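Step 4. Cleaning and regreasing the gears

OK, so you've got the cover off your Trekex feeder and the motor is unplugged (please go back and unplug it if you skipped that!). I do this job every May, usually on a Saturday morning, and it takes me some 20 minutes.

1. Turn the feeder on its side and back out the two short screws on the gearbox. They're tiny, so drop them in a cup right away.

2. Lift the gearbox lid straight up. If it sticks, run a butter knife along the seam, gently.

3. Take a phone picture before you touch anything inside. I didn't, the first year, and ended up calling Sándor Szekeres over in Dikville to ask which way round the little one goes.

4. Slide the gears off their pins and wipe them with a dry rag. Old grease hides down between the teeth and an old toothbrush gets it out.

5. Check every tooth. One chipped tooth and the feeder will skip, and then your hens get breakfast twice or never. The small gear is part 128 and the big one is 131.

Note: the 131 also fits the older Skulura feeder, so hang on to a spare if you have both.

6. Put a dab of grease on each pin, put the gears back, and spin them by hand. They should turn freely with no clicking.

Caution: no cooking oil! It goes gummy and the seed dust sticks to it like glue.

7. Lid on, screws in, snug but no tighter. The plastic strips easily.
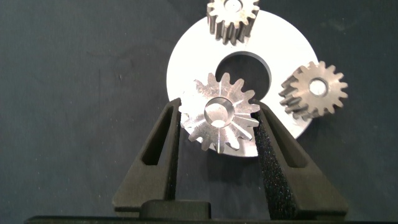
Metal gears and a flat white ring on dark cloth.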